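**Workroom inspection checklist: table, floor and small items**
Site: Nepia House, ground floor workroom
Completed by: Angus Kingi
Period covered: July
Status key: S = satisfactory, A = action required, N = not assessed on this visit

This checklist is to be completed at each monthly visit and kept in the Wosari folder with the cleaning record. Comments should be written in full sentences where an item is marked A. The room was inspected during ordinary use, and the table was not cleared beforehand.

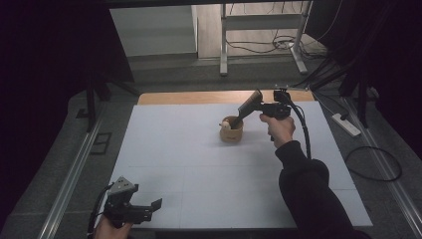
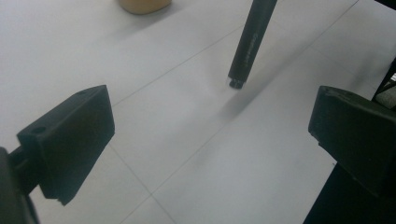 The white board on the table, with its seams.

## 1. Table and board

- [x] **1.1 Board lies flat on the table.** S. No rocking was felt when pressure was applied at each corner.
- [x] **1.2 Surface wiped down.** S. Wiped at 9 by the morning user and initialled on the sheet.
- [ ] **1.3 Seams free of crumbs and dust.** A. The seams are thin and a cloth passes over them without reaching the bottom. A soft brush is to be used along each seam once a week, before the surface is wiped. The present cleaning instruction mentions only the cloth and should be amended.
- [x] **1.4 Tabletop beyond the board.** S. A strip of light wood is exposed along the far edge. It was checked by hand for splinters and none was found. Users are reminded that this strip is to be wiped as well; it is frequently missed.
- [x] **1.5 Side rails.** S. The aluminium rails to left and right were checked for sharp ends. Bags and coats are not to be hung on them.

## 2. Cups and small items

- [x] **2.1 Cups kept away from the edge.** S. The paper cup in use stood well in on the board.
- [x] **2.2 Paper cups used for dry items only.** S. Drinks remain in the kitchen. This rule applies to all users, including visitors.
- [ ] **2.3 Spare cups stored off the floor.** A. The Nudesura carton of 300 was found on the floor of the store cupboard. It is to be moved to the second shelf. Any cup that has gone soft at the base should be thrown away.
- [x] **2.4 Small items returned after use.** S. The tray was complete when checked against the list inside its lid.

## 3. Floor and cables

- [ ] **3.1 Cables clear of walking routes.** A. A loose black cable lies in a loop on the carpet to the right of the table, below the power strip. It should be gathered and fastened along the table side.
- [ ] **3.2 Power strip positioned correctly.** A. The white power strip sits at an angle on the floor. It is to be set parallel to the rail and fixed in place. Casing and plugs to be looked at by Prosidix at the next electrical visit.
- [ ] **3.3 Cables at the back of the room.** A. Black cables are tangled at the base of the white metal stand. They should be separated, labelled at both ends and tied. Cables that serve no equipment are to be returned to the store.
- [x] **3.4 Stands steady.** S. The feet were tested by hand. The spread legs of the black stand behind the table, on the left, should be kept out of the passage when it is moved.
- [ ] **3.5 Carpet condition.** N. To be assessed when the cables have been lifted.

## 4. Access and exits

- [x] **4.1 Door opens fully.** S.
- [x] **4.2 Exit sign lit.** S.
- [x] **4.3 First aid box sealed and in date.** S. Two packets of plasters were added.

## 5. Actions carried forward

| Item | Action | Responsible |
|---|---|---|
| 1.3 | Brush seams weekly; amend instruction | Cleaning contractor |
| 2.3 | Move cup carton to shelf | A. Kingi |
| 3.1, 3.3 | Gather, label and tie cables | Room users |
| 3.2 | Fix power strip; check casing and plugs | A. Kingi / Prosidix |
| 3.5 | Assess carpet | A. Kingi |

Items 3.1 and 3.2 take priority and are to be closed before the room is next booked for a group. The remaining items may be closed at the following monthly visit.

Signed: A. Kingi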